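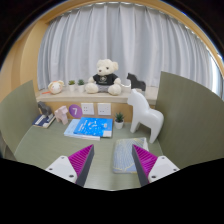 **Tritley, 15 March 2019.** Killico has started the second round of its desk-tidying work at the Tawfik building, and this time the people doing the teaching never go near a robot arm. They pick up a Fluseo, the company's hand-held gripper, walk over to a desk and put things where they belong. The arm learns from the recordings later.

The first round was done by remote control. An operator sat at one end of the room with a pair of joysticks and steered the arm through each job while watching a screen. It worked, and the team is still fond of that setup, but it was slow going. Picking up a notebook could take longer than making a cup of tea, and new operators needed plenty of practice before their recordings were smooth enough to keep. By the end of that round the team had 124 usable recordings, all of them made at the same desk with the arm bolted down beside it.

With the Fluseo in hand, they have already passed 300!

"You just do it," says Mounir Morsy, who runs the recording sessions. "You reach in, you close on the thing, you feel it give a little or slide a little, and you fix it right away, the way you would with your own fingers. With the joysticks I was always a half second behind myself."

The tool carries its own camera, pointed down between two ribbed magenta fingers, so every recording is made from the spot where the arm's own camera will sit. That matters a lot for this kind of job. When the arm's turn comes, it sees the desk the way the person holding the tool saw it, with the fingers coming in from the bottom and the clutter spread out in front.

And there is clutter. The desks in this round are set up to look lived in, with notebooks and books left at angles, small potted succulents, and a whole family of horse figurines, from a little pale-pink one to a big glossy white one that has become something of a team favorite. A teddy bear in a black T-shirt sits on the ledge behind desk 7. The bear isn't part of any task. It's there to be left alone, and so far people have been very good about that (the arm, on early tries, less so).

The tasks themselves are everyday stuff. Straighten the books. Put the patterned notebook on top of the stack. Line the horses up along the back, all facing the same way. Move a plant to one side without tipping it. Mounir reads one out, the person with the Fluseo does it at an ordinary pace, and the desk gets mixed up again before the next try. Where the objects go is left to whoever is doing the mixing, and Mounir encourages them to be a bit mean about it: a notebook half under another one, a figurine standing on a book, a small horse tucked in behind a plant.

Books have been the best surprise. A flat notebook on a flat desk is a hard thing to grab with two fingers, and in the remote-control round most operators gave up on lifting and pushed the book around instead. People holding the tool came up with something much nicer within the first session. They slide the book toward themselves until it pokes out past the front of the desk, then pinch it there and lift. Several of them did this without being told, and without noticing that they'd done it until they watched the playback.

The arm has picked up the same trick. In a test run last week it was given a notebook it hadn't been shown before, and it slid it forward, paused, took hold and lifted it clean off the desk. Taha Helmy, who trains the model, says the room went quiet and then got very loud.

"I had my hand on the stop button the whole time," Taha says. "I thought it was going to push the thing onto the floor. Then it stopped, right at the edge, and went in for the pinch. I must have watched that clip nine times before lunch."

It doesn't go that well every time, and the team is happy to talk about the misses. The horses are tricky. Their bodies are smooth, their legs are short, and a grip that's a little high tends to send them spinning. The large white one also blocks the view of whatever is behind it, so the arm sometimes reaches for a smaller figure and bumps the big one on the way. People steer around it without a thought, and Mounir is now asking them to exaggerate the detour a little so it shows up clearly in the recordings. He is also asking them to slow down near the plants. A few of the quicker helpers had been clipping the leaves with the side of a finger, and the arm had begun to do the same.

Another change this round is that mistakes stay in. If somebody drops a figurine, they pick it up and carry on, and the whole recording is kept. In the remote-control round those were thrown out. Taha pushed for keeping them after seeing the arm freeze whenever something slipped from its grip, as if it had no idea that a dropped thing could be picked up again. It recovers from small slips far more often now, and that is the part of the work he's most excited about.

The remote-control station hasn't been packed away. It's still used for corrections: when the arm gets stuck partway through a job, an operator takes over with the joysticks, gets it out of trouble and hands control back. Those short rescues are saved along with everything else.

Recording goes on at Tawfik through the spring, with four Fluseo tools in use and a fifth being put together from spare parts. Drawers are next on the list, followed by pens, which Mounir says he is looking forward to and dreading in equal measure. Killico plans to show the arm tidying a desk in front of visitors in August, with the visitors making the mess.

Anyone in Tritley who would like to try the tool can sign up at the front desk of the Tawfik building. Sessions are short and no experience is needed. Long sleeves should be rolled up, and please put the bear back if you move it.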